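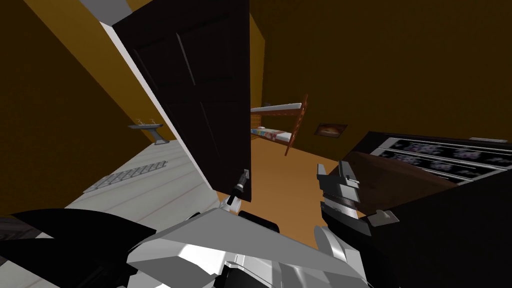

1. What we were supposed to do

The Drandidwood project was meant to end with a two-armed robot passing through a bedroom door in simulation without hitting anything. Our supervisor, Tineke Vanhove, called this a modest goal. We agreed with her until February.

The house has a bedroom with a bunk bed, a washroom with a small sink, and a door between them with a lever handle. Khurram Dogar wrote the arm controller, Kristof Postma handled the base, and Gerrit Dekker owned the safety monitor, a job he accepted on the grounds that it sounded quiet. Jozef Timmermans kept the logs and wrote most of this report.

2. The fault

In run 27 the robot approached the open door, stopped, and then pushed its left arm into the door for the rest of the episode. The safety monitor reported no contact. It went on reporting no contact for 3400 simulation steps, which Gerrit described at the time as "encouraging."

The contact force was in the physics log all along. The monitor has a limit of 500 and the log showed us going past it almost immediately. On a real robot we would have been filling out a different kind of report, and probably paying for a door.

We blamed the following, in order: the door hinge, the version of the physics engine, Khurram, and the door hinge again. Kristof spent an afternoon rebuilding the hinge from scratch. The new hinge behaved exactly like the old one, and we have kept it out of respect. 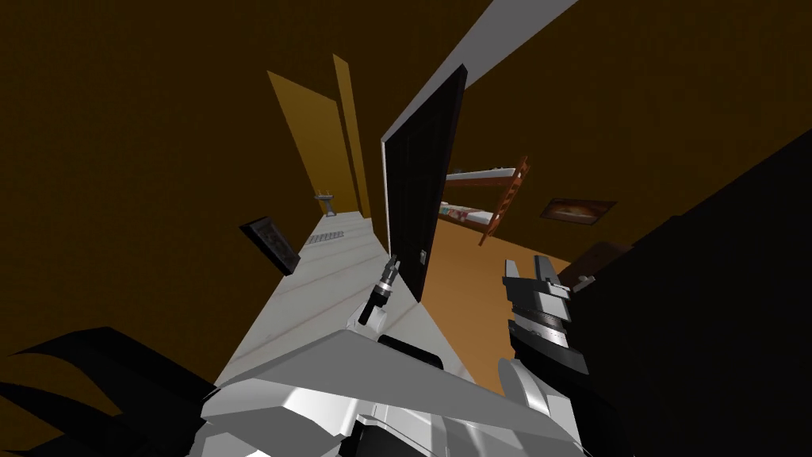 3. What caused it

The monitor checks a list of collision pairs, meaning which robot parts are watched against which parts of the house. The list is built once, when the house is loaded. Khurram had renamed the left arm links two weeks earlier to match the right arm. The monitor looked for the old names, found nothing, and skipped them without a word. The right arm was protected perfectly the whole time.

Our startup test should have caught this. It touched one gripper to a wall and checked that the monitor complained. It used the right gripper.

A second problem made the first one worse. When the base stopped making progress, the planner raised the arm effort by a factor of 2 and tried again. Kristof added this in the fall to get over a sticky threshold and wrote "temporary" next to it.

4. What we changed

The monitor now refuses to start if any name in its list is missing from the robot model. The startup test uses both arms and every finger, one at a time, and takes long enough that people go get coffee. The effort increase is gone. If the base stalls now, the robot holds position and waits for a person to look at it. 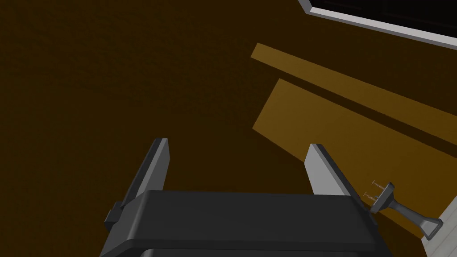
We also moved the force limit out of the monitor and into the controller, so a broken list can no longer switch it off. Gerrit argued against this at first because it meant two places to maintain the same number. He came around after we replayed run 27 with the change in place and the arm let go of the door on its own.

5. Still open

The replay only covers this one house. Drollberg, the second floor plan, has sliding doors, and we haven't run the new test there. Jozef also found three more comments marked "temporary" in the planner. Kristof is looking into who wrote them.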